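Paladcombe Ice Centre to host junior synchronised skating trials in February

PALADCOMBE – The Paladcombe Ice Centre has been confirmed as the venue for the regional junior synchronised skating trials, to be held in February. Eight teams have been accepted. The two highest-placed teams on combined score will go forward to the national junior final.

The trials will consist of a short programme and a free skate, with two practice sessions per team before the first draw. Each team fields sixteen skaters. Alternates must be named on the entry form and may be substituted up to the close of the second practice session. After that point a team that loses a skater will compete with the reduced number, and the technical panel will apply the standard deduction.

The event was last held at Treltcombe, where the rink is closed for replacement of its refrigeration plant and floor slab. Teams that train at Treltcombe have been offered early morning ice at Paladcombe until the trials. These sessions begin at 5.45 am and must be booked through the home club.

Osamu Nagano, competition director, said the transfer had been agreed after an inspection of the ice surface, changing accommodation and music playback equipment.

"Synchronised skating makes particular demands on a rink," Mr Nagano said. "Intersections and travelling circles use the whole width of the ice, and the barrier corners come into play far more than they do in singles or pairs. The ice here is level and the corner radius meets the requirement. The remaining work concerns lighting over the north end and the position of the judges' stand."

The judges' stand will be placed along the west side, raised above the level of the barrier. The technical panel will sit in the centre, with the replay operator at its left. A second camera position has been approved at the north end for review of step sequence levels. Footage from this position will be available to the technical panel only and will not be released to clubs.
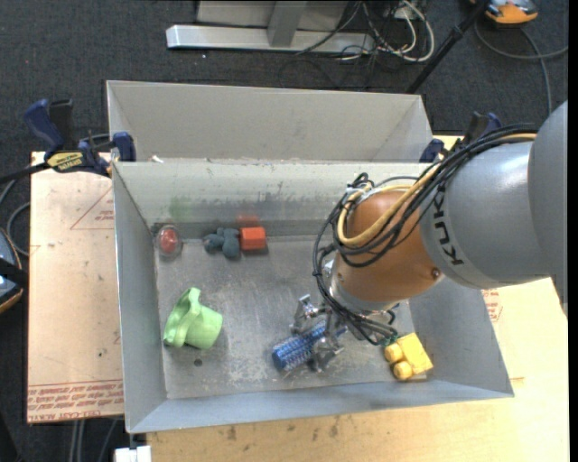
KUKA robot arm with its gripper in a metal bin.

Ice will be resurfaced before each warm-up group and again after every second team. Water temperature and blade height will be logged at each resurfacing and the log will be kept at the rink office, where team managers may consult it. Surface temperature will be held at the setting normally used for figure skating, slightly warmer than that used for ice hockey. No hockey or public sessions will take place on the day before the competition or on either competition day.

The draw for the short programme will be made on the evening before the first day of competition, in the upstairs meeting room. One representative from each team must attend. The starting order for the free skate will be set by reverse order of placement after the short programme, in two groups of four.

Traian Ilie, head coach of the host club's junior team, said the squad had altered its training schedule to suit the new date.

"The free skate was finished in the summer and we have changed very little since then," Mr Ilie said. "Most of the work now is on the no-hold element and the entry to the second intersection. We lost levels there in both of our autumn events. The short programme is cleaner, but the pivoting block needs more speed."

The host team placed fifth at last season's trials. Nine of its sixteen skaters are competing at junior level for the first time, having moved up from the advanced novice squad.

Seating for 2,618 spectators will be available. The lower blocks on the east side are reserved for teams, officials and accredited coaches. All other seats are unreserved. Spectators are asked to remain seated while a team is on the ice and to use the south doors when leaving between performances. Flash photography is not permitted at any time.

Blade sharpening and boot repair will be provided on site by Brutidetti, which will occupy the workshop beside the skate hire counter. Skaters should hand in blades no later than two hours before their warm-up. Timing and results display will be supplied by Sakai. Provisional results will be posted at the rink after each segment, followed by the detailed panel scores once these have been signed by the referee.

Music must be submitted as two separate files, one for each programme, with the club name, segment and exact running time in the file title. A back-up copy must be brought to the rink by the team manager. Planned element sheets are due at the same time as the music. Changes to the sheets will be accepted until the end of the second practice session.

Tickets will be sold through the Paladcombe Ice Centre box office and at the main entrance on both days. Doors open at 9.30 am. Coach parking is available in the lower car park and must be requested in advance by the team manager.

Notes to editors

Accreditation requests from press and photographers should be sent to the competition office at the Paladcombe Ice Centre. Photographers will be given a marked position at the south end of the rink. Interviews with skaters under 18 must be arranged through the team manager, and a coach or parent must be present.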